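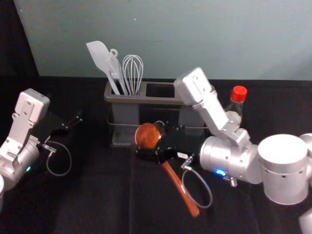
4. Loading the Utensil Caddy

4.1 General

This section applies to the countertop utensil caddy supplied with Janen kitchen packages in furnished units at Stellport. It should be read together with Section 3 (Countertop Layout) and the inventory sheet kept inside the pantry door. The caddy is to be set up before a unit is released to new residents and checked again at each scheduled visit.

The caddy is gray and is supported by a wire stand. Utensils are kept upright, with handles down and working ends up. Knives, peelers and other sharp tools are stored in the drawer insert described in Section 5 and must not be placed in the caddy at any time.

4.2 Positioning the Caddy

1. Wipe the counter with a damp cloth and dry it fully.

2. Place the caddy on the dark work surface with its long side parallel to the wall. Leave a gap of 2 inches between the caddy and the wall so that the paint can be cleaned.

3. Confirm that the wire stand sits level. Press lightly on each end of the rim. If the caddy rocks, remove it and reseat the container in the wire before continuing.

4. Keep the caddy clear of electrical outlets. Cords from small appliances must not pass behind or through the wire.

CAUTION: Do not place the caddy within 25 inches of a burner. Heat may deform the container and the utensil heads.

4.3 Loading the Utensils

1. Wash and dry all utensils, including the hanging holes and loops at the ends of the handles or heads.

2. Load the spatula first, at the outer side of the compartment. The head should lean outward over the rim.

3. Load the whisk at the opposite side of the same compartment. The wire loops must stand free above the other heads and must not be pushed down among them.
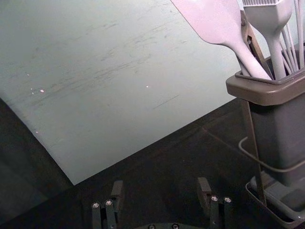

Utensils that lean a little after loading are acceptable. Utensils that cross one another below the rim are not, as the whole group then lifts out when one handle is pulled. Where this occurs, empty the compartment and begin again from step 2.

4. Load any fork or turner between the spatula and the whisk.

5. Add the wooden spoon last. Wooden items must be completely dry, and they should be moved to an empty compartment if the first is crowded.

NOTE: A compartment left empty is not a fault. Residents commonly use the free space for their own tools, and staff should not fill it with spare stock.

4.4 Wall Surface Behind the Caddy

Streaks and scuffs on the painted wall are recorded on the inventory sheet under "Finish." Clean the wall with a soft cloth and plain water, working from the top down. Abrasive pads are not permitted. Scratches through the paint are to be reported to the Sakach maintenance desk at extension 1785 and left as found until inspected.

4.5 Cleaning the Caddy

1. Remove all utensils and lay them on a clean towel.

2. Lift the container out of the wire stand.

3. Wash the container by hand in warm water with mild soap. Rinse and turn upside down to drain.

4. Wipe the wire with a dry cloth. Do not soak it.

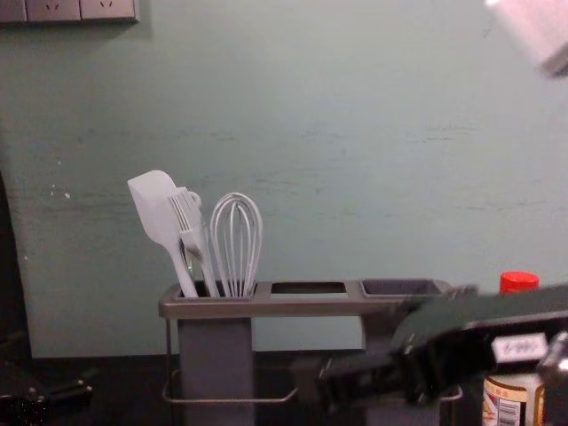 5. Return the container to the stand and reload the utensils as directed in 4.3.

6. Initial the inventory sheet.

Replacement utensils are ordered on form 3000. Questions on this section should be directed to Kerubo Shirima, Unit Furnishings.

Section issued 10 February 2018. Next review: June.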